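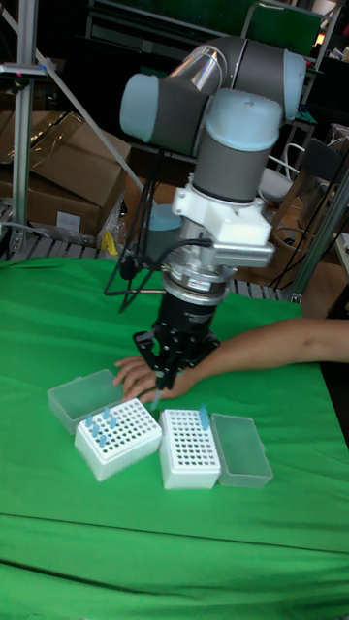
Aruvau opens hand eczema clinic in Buststead

BUSTSTEAD, 18th January. The skin care company Aruvau has opened a new clinic for people who live with dry, cracked or itchy hands. The clinic is on Londoño Street, on the ground floor, and it receives patients from Tuesday to Saturday.

Hand eczema is a very common problem in the winter months. Cold air, hot water and strong soaps take away the natural oils of the skin, and small cracks can appear on the fingers and knuckles. Hairdressers, cooks, cleaners and nurses suffer from it more than other people, as they must wash their hands many times in a day.

Each first visit lasts 40 minutes. A skin nurse looks at the hands, asks about work and home habits, and prepares a written plan which the patient takes home. If the skin is infected, or if an allergy is suspected, the patient is sent to a doctor.

In December the team held a trial period in the same rooms and received 224 patients. Of these, 63 came back for a second visit before the end of the month.

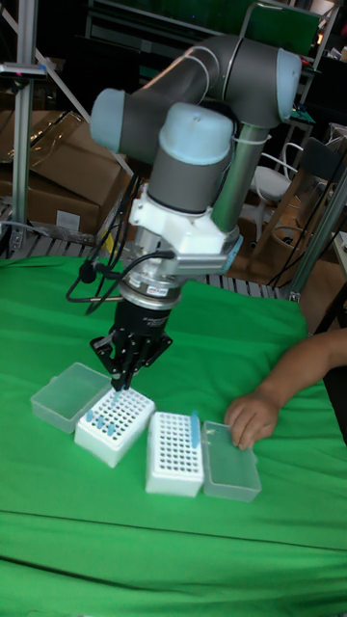 Elvira Betancur told the team that she had stopped wearing her wedding ring two winters ago, and that she did not know soap was staying under it and making the skin sore. She now takes the ring off before washing and puts on cream at night, under cotton gloves.

The clinic also offers Jememau, a hand cream without perfume, made by Aruvau for very dry skin. Patients are free to use any other cream they prefer.

"We want that people come early, when the skin is only rough," said Jairo Cuervo, director of the clinic. "Many of them wait until it bleeds."
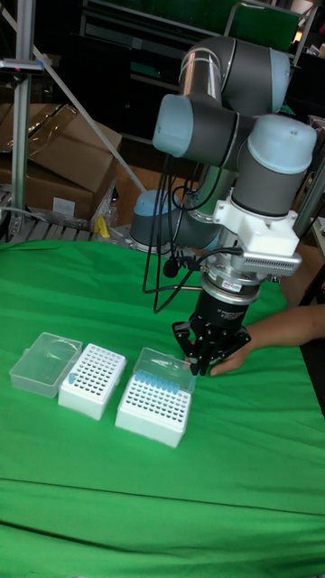

Do I need a letter from my doctor to come? Patients can book directly, by telephone or at the reception desk, and no letter is asked for.

A first visit costs 20 pounds until the end of the winter season.

Press contact: Melaniia Symonenko, Aruvau, Buststead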